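Small things with nowhere to live – how do you sort yours?
Household and Hobby Chat > Getting Organised

plundala_poonam
Hello everyone, long-time reader and very occasional poster. I'm finally having a go at the small things in our place, and I'd love some company while I do it, because my husband has wandered off to the shed and the dog isn't interested.

By small things I mean the odds and ends that aren't rubbish and aren't quite ornaments either. Little plush toys, keyrings, decks of cards, wallets that were a gift and never got used, the nice little boxes that things came in. I've got them in kitchen drawers, on windowsills, in the glovebox, and in an old biscuit tin that I opened last night for the first time since we moved to Plundala. I grew up in a house where you kept a good box, and I'm afraid I've carried that on with great enthusiasm.

So, how do you do it? Do you sort by type, by person, by room? Do you have a shelf for them? I'm all ears!
Poonam Singhal

dindo_q
Welcome, Poonam! By type, every time. I did ours last May and I wouldn't do it any other way. All the plush together, all the cards together, all the keyrings together, and then you can see what you've really got. We had 80 keyrings in our house. I counted because my daughter bet me a block of chocolate that it was under fifty, and I enjoyed every square of it.

Once they were all in one spot it was easy to pick the favourites. When they're spread through nine drawers, each one feels like the only one you own.

Marites_D
I'm going to disagree with Dindo, in a friendly way. Sorting by type is lovely if you live by yourself or you've got a very patient family. When I tried it I had a big heap of soft toys on the bed and three people standing round it arguing over who owned the rabbit. We went by person after that. Everyone got a tray, everything of theirs went in the tray, and what they did with the tray was their own business. Mine is still full, I'll admit, but it's a tidy sort of full.

dindo_q
But then you've got cards in four different trays, Marites, and when the cousins come round for a game you're hunting through the lot.

Marites_D
We've got cousins too, love. They bring their own cards.

remedios.p
Hi Poonam, lovely to see you posting. I'm a bit in between these two. I like to lay everything out on one big table before I decide anything, and leave it there for a couple of days so that I walk past it with my cup of tea. You get a feel for what you're pleased to see. My mum did the same with her sewing things, and it drove Dad up the wall at mealtimes, but she always knew where her good scissors were.

The one thing I'd say about boxes is please open them before you stack them up! I gave a perfectly good Halász box to the op shop with my late aunt's brooch still in it. They rang me, bless them, and I took them a fruit loaf to say thank you.

jonalyn_mac
Oh Remedios, I'd have cried in the car park.

Can I put in a word for just leaving some of it out? I know this is the organising section and I'll probably be told off, but a small plush toy in a drawer isn't doing anyone any good. I like a house where there's a funny little face looking at you while you wait for the kettle. I've got a shallow tray for the ones I see every day, and when the tray is full, something has to go and stay with my niece for a while.

And I wouldn't split up things that look happy together, even if one's a toy and one's a wallet. I've had mine out this morning, looking at who goes with who, and I keep coming back to the same few. 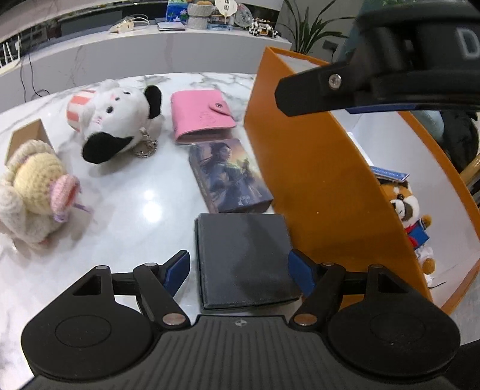
The knitted sheep is the one I'd never part with, with its pink snout and that bit of lavender ribbon. I'd happily have it sitting against a tray for the rest of my days. The white plushie in the pink-and-white striped hat is a tougher question, as I've never settled on whether it's a cow or a dog. Half my visitors say one and half say the other, and my niece won't hear of anything but cow. Anyway, Poonam, my point is that by Dindo's method those two would go in with every other toy, and the pink wallet would go off to live with the purses, and I think they'd all be a bit lonely.

dindo_q
I can't argue with lonely. That's a cow, though.

remedios.p
Dog, surely? It's the floppy ear.

Marites_D
Jonalyn, whatever it is, that's a very good hat. And I like the deck of cards with the painted figure on it. I'd leave that out where I could see it, too, and I'm usually all for lids.

plundala_poonam
You're all wonderful, thank you. I've cleared the dining table and I'm doing it Remedios's way, with everything out and the kettle on. I've opened every box as instructed, and so far I've found a button, a foreign coin and the spare key to the side gate, which we had replaced years ago at some expense.

I think I'll try Jonalyn's tray for the favourites and Marites's trays for everybody else's bits. Sorry, Dindo – but I did put all the cards together, and there are two decks missing the same queen, so you've been a help as well.

dindo_q
I'll take that! Check the biscuit tin for the queens.

plundala_poonam
Checked. One of them was in there, under the rubber bands.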